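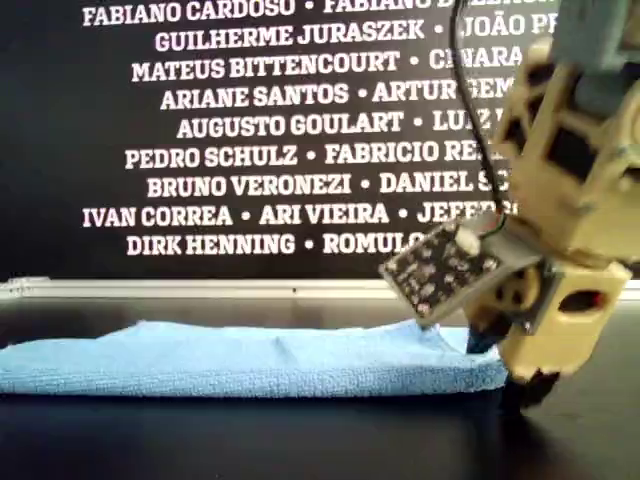
From: Lavanya Poojary
To: the lets list
Subject: Re: [lets] Famon putting their prices up, and towels generally
Date: 24th September

Hi all

Quick one, am between changeovers and the van is outside. Keerthana's original is in bits below, with my answers under each bit. Sorry for the length, was meant to be short.

On Wed, Keerthana Fernandes wrote:

> Has everyone had the letter from Famon? Mine says the hire price for
> bath sheets goes up from November and the minimum order goes up with
> it. I only have the flat over the bakery and the annexe, so I don't
> get through anything like the new minimum in a slow week. I rang and
> was told it was the same for everybody. Is it?

No, not the same for everybody. We got the letter but with the old minimum on it. I rang as well and got a different person who said the minimum goes by which round you're on. The harbour round has loads of big houses on it so they want big drops. Ask to be moved to the Phelan round, it comes past your end anyway, on the way back. They may grumble. Ask for it in writing, they said yes to me once before on the phone and then the bags went to the old address for a fortnight.

The price rise is real though, that's everyone. Works out worst on bath sheets, hand towels barely move. Bathmats the same as now. Pillowcases I couldn't get a straight answer on.

> The other thing is whether it's worth buying our own and washing
> them. My sister-in-law does hers at home but she has a utility room
> and I have a cupboard with a machine in it. How many sets do people
> keep? And does anyone use the launderette at Mineck, is the service
> wash still going?

Right. Own towels. We did this for a full season before going to Famon so here is what I remember, others will disagree.

Sets. You want three per bed. One on, one in the wash, one in the cupboard. People try to do it on two and it's fine till a guest gets fake tan on everything and then you're in the supermarket at nine at night buying whatever they have. Which will be grey.

Buy white. Or buy one colour and keep buying exactly that colour, but shops drop colours without telling you and then you have four near misses in the airing cupboard. I say white. You can boil white.

Weight. Don't get the very thick ones. Lovely for the guest, take all day to dry, and your machine will only hold a few at once. Middling weight, plain, no fancy band across the end. The band shrinks and the towel doesn't and you get that frilly edge.

Wash at 60. Not 40, whatever it says on the powder. No softner, it coats them and they stop drying people. A bit of soda crystals if they've gone stiff. Shake each one out hard before it goes in the dryer or on the line, makes more difference than anything you can buy.

Cleaning cloths are another matter and please keep them seperate. Microfibre goes in a wash by itself, cooler, no softener ever, and not with towels because it picks up every bit of fluff going and then you polish a mirror with it and might as well not have bothered. We use light blue for glass and worktops, pink for bathrooms, and never the two shall meet. Fold them when they're dry or they end up in a ball at the bottom of the caddy and people grab a dirty one thinking it's clean.

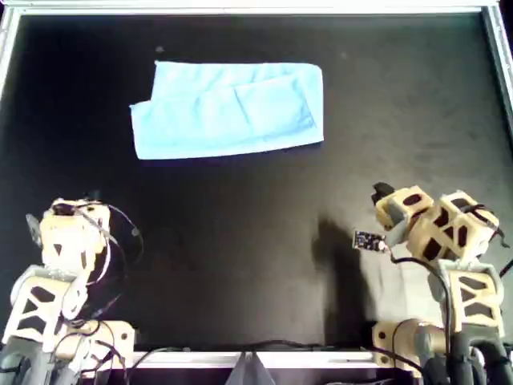
Light blue cloth, folded, one corner turned up

For dark worktops, as somebody asked in the summer and I never answered: damp cloth first, then a dry one straight after. The dry one is what stops the streaks. Spray on the cloth and not on the worktop. If it's a shiny black one you'll see every smear by the window regardless and so will the guest, so do it last thing before you lock up.

Mineck launderette. Yes still going, service wash still going, but she doesn't do it at weekends now. Drop before ten and it's back same day. 23 pounds for the big blue bag, was that last week anyway. Folded beautifully. She doesn't do duvets any more since the big machine went. You do have to carry it up those steps.

> Also floors. I've had a comment in the guest book about marks on the
> carpet in the hall. It's a light carpet, my own fault. Do people put
> up a sign about shoes or is that rude?

We've gone back and forth on this. I had a sign. Laminated, quite polite. Half of them ignored it and one left a review saying it felt like a school. So now no sign, just a decent rack right by the door and a big mat outside and another inside, and most people take the hint. The ones that don't weren't going to.

What I would do is not have light carpet in a hall. I know, I know, it's down now. But when it goes, go mid grey. Grey with a fleck is even better. Doesn't show grit, doesn't show tea, smart shoes don't mark it. Ours has had a wedding party across it both ways and came up fine with the ordinary hoover.
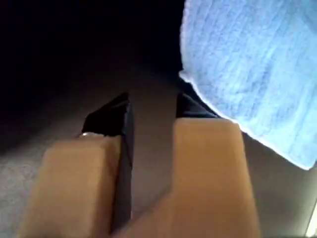
Pointed black shoes on grey carpet

Heels are a problem on the soft vinyl though, little dents all over the kitchen at no. 7 and they don't come out. Tried the iron and damp cloth trick, didn't do anything except worry me.

For what's on there now: Sivent do a carpet machine hire, collect from the yard behind the garage, you leave a deposit and bring your own fluid. Do it early in the day with every window open. And go over it twice with clean water after or it dries sticky and gets dirtier faster than before. Learnt that one the hard way in the annexe.

> Last one. Does anybody send their cleaner a checklist or do you just
> trust them? Mine's new and I don't want to seem fussy but she keeps
> missing the top of the fridge.

Checklist. Always. Ours isn't long, one side of paper, in the order you walk round the house. Not by type of job. Kitchen is all the kitchen things, then the hall and so on upwards, so there's no going back for anything. Top of fridge is on it. So is inside the kettle, behind the bathroom door, under the bed on the wall side, and the remote.

Don't think she'll find it fussy. Ours asked for one! It's easier than guessing what I'm going to be picky about. And pay for the extra half hour the first couple of times while she gets used to it.

I also ask for photos when it's done, not to check up, more so that if a guest rings to say the lamp was already cracked I've got something to look at. Tell them to hold the phone still and take it from the doorway.
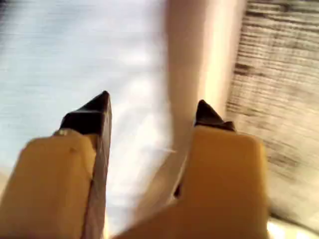 Two gripper fingers, tan pad at the left, all badly blurred

Other bits while I'm here

- has anyone got a spare key safe, the push button sort, ours has seized. Will pay or swap for a travel cot
- bins are changing for the lane and the top road, glass goes out the other week now. Put it in your house folder or they'll leave it all on the step
- if you got the email about a free listing "upgrade", read the bottom of it, they take a cut after the first season
- Keerthana, I've still got your steam iron, it's in the van, will drop it round

Re Famon generally, I think if enough of us on the small end ask for the Phelan round they'd have to look at the minimum. Or we share a drop, two or three of us to one address, and sort the bags out ourselves. I've got the dry garage. Would need people to label their own properly and I mean properly, not a bit of masking tape. Reply to the list not just to me if you're interested, then I don't have to forward it all.

Got to go, driver's hooting.

Lavanya

> Thanks all, sorry for so many questions at once!
> Keerthana

ps the Mineck woman takes cards now but not under a tenner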